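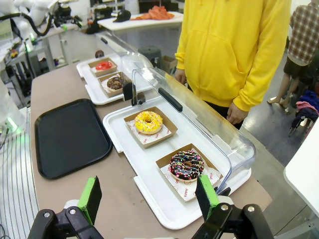 Sprinkles under the dome. The paper says YUMMY, and who am I to argue.

Posted Jan 22, 2025

I have been trying to write about moving for weeks now, and every time I sit down I end up making a list of things I still haven't unpacked, so today I'm just going to start typing and see where we get to. Pour yourself something warm. I'm a slow teller.

Some of you have been reading since the old apartment, so you'll know I lived in one place for a very long time and complained about the radiator every winter of it. Well, we left. We packed up last April and drove to Paltthorpe with a cat in a carrier and a fern on my lap, and I cried at a gas station for no reason I could name, and then I ate a bag of pretzels and felt much better.

What I want to write about is becoming a regular. I don't think I understood how much of my old life was made of it. The woman at the dry cleaner knew I always forgot my ticket. The man at the fruit stand would put the soft peaches aside for me because I like them that way (I do! fight me). I never thought of those people as my social life, exactly, but the first month in Paltthorpe I would come home from running errands and feel strangely lonesome, and it took me ages to work out that I'd been out for three hours and hadn't said anything to anybody except "no bag, thanks."

It's a small town, 57 miles from our old front door. My sister thought that would make it easier. "You'll know everyone by summer," she told me on the phone. But a small town has already met all its people, and they have plenty to say to one another, and you stand in line behind them at the hardware store with your picture hooks and listen to a long conversation about somebody's knee.

So I made a plan, which will surprise no one who has seen my spice drawer. I decided I would pick a few places and keep going to them, at the same time of day, whether or not I needed anything. The first was the library, a low brick building with a very good mystery section and a terrible carpet. The second was a cafe called Ikska, which does the sort of coffee that comes in a glass and a lentil soup I now think about at night. The third was the swimming pool, and we'll get to the pool.

The library was easy. You bring books back and you take books out, and sooner or later the person at the desk notices you've read every single one of the Norwegian ones. Mine slid a book across to me one morning in the fall and said, "You'll hate the ending," and I did, and I went back in the next morning to tell her so. I was so happy walking home. I stepped in a puddle up to the ankle and didn't mind a bit.

Ikska took longer. I am shy about ordering, I always have been, and when I'm nervous I say "whatever's easiest," which is not a thing a busy person wants to hear at the lunch rush. For weeks I had the soup because I'd had the soup before. Then one gray day I walked in and the girl behind the counter raised her eyebrows and said, "Soup?" and I said, "Soup," and that was that. It doesn't sound like much when I write it down. I called my husband from the sidewalk to tell him.

Now, the pool. The pool has an early swim for adults, and the early swimmers are a closed shop if ever I saw one. They have their lanes. They have their hooks in the changing room, and I put my towel on the wrong hook the first morning and a lady with a flowered cap moved it for me, very kindly, without a word. I swim like somebody looking for a dropped earring, so I stayed over by the wall and kept out of the way, and I did that two mornings a week right through the end of the year. Then a couple of weeks ago I had a cold and missed a whole week, and when I came back the flowered cap said, "We thought you'd quit."

We! I went under so she wouldn't see my face.

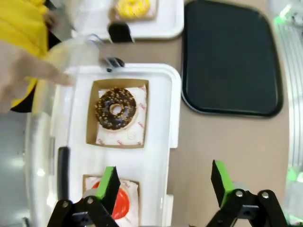

Chocolate with the golden crunchy bits, which is my order until further notice.

I've been turning over why it matters to me so much, and I think it's partly my mother. She was a regular everywhere. She could not buy a spool of thread without coming away with news of three families, and as a kid I found it mortifying. I'd hang on the shop door and swing it back and forth and sigh as loud as I could. She kept a little notebook in her purse where she wrote down things people told her – a grandson's name, a hip operation, a daughter off to nursing school – so that she could ask after them next time. I found a stack of those notebooks when we packed up her house. I thought I'd throw them out. They're in the hall closet here, next to the vacuum.

I've started one of my own, a cheap one with a green cover. It's got about a page and a half in it so far. Under the library it says "sister in Maine, bad knees, likes plums." Under the pool it only says "flowered cap," with a question mark, as it's been so long now that I'm embarrassed to ask her name. If any of you know a graceful way to ask someone's name after nine months, the comments are open and I will take all the help I can get.

There are things I haven't cracked. The post office still treats me like I'm passing through. The man at the feed store (I don't have animals that need feed, I just like the smell in there) has never once said hello back. And I do miss the peaches. I called the old fruit stand over the holidays, which my husband says is not a normal thing to do, and they remembered me and we had a nice talk about the weather in both places.

Anyway, that's where I am. The cat has claimed the windowsill over the kitchen sink, the fern has two new fronds, and there are still boxes in the back bedroom marked MISC in my own handwriting, which is no help at all. I've promised to open one a week. This week's had a fondue set in it and a single ice skate.

Next time I'll give you the lentil soup, or my best guess at it. I've made it three times now and it's still missing something. I think it might be lemon.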